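Kobina Dankwa spent most of his career in the billing office of a furniture rental chain. He now works three days a week at the consumer help desk in Virnham, where people bring in bank statements and ask him what a charge is. A lot of them, he says, turn out to be free trials.

"They signed up for something in September and it was a dollar for shipping," he said. "Then the full price hits the card every month and they don't see it."

The desk took 202 complaints about trial offers this year. The largest single loss was $2,993, paid by a retired bus driver to a vitamin seller called Stelov over a period of many months. She had called the company twice to cancel. Both times she was told the account was closed.

"She didn't write down who she talked to," Dankwa said. "So when we disputed it, we had her word and that was all. We got four months back - the rest was too old for her bank."
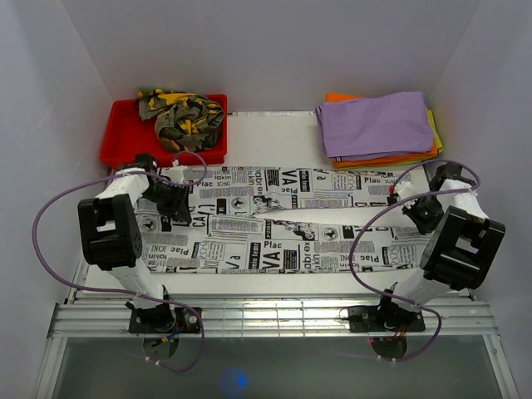

What should a person do before entering a card number for a free trial?

"Find the page that says when the trial ends and what you pay after that, and save a copy," Dankwa said. "Put the end date on your calendar. If you can't find a date, close the page."

He tells people to cancel in writing, even if the company also wants a phone call, and to keep the confirmation. If another charge shows up, he has them call the card issuer that day and follow up with a letter.

Some trials are hard to trace. Charges from Edix, a photo storage service, showed up on statements under the name Khurana, and several customers assumed their cards had been stolen. Dankwa keeps a list of billing names taped inside a cabinet door and adds to it when a new one comes in.

He doesn't think people should feel foolish about it. He paid for a magazine himself for most of a year before he noticed.

"I was looking at bills all day at work," he said. "I didn't look at mine."

The help desk is closed for the holiday week and reopens in January. Complaints can still be left in the drop box by the front door.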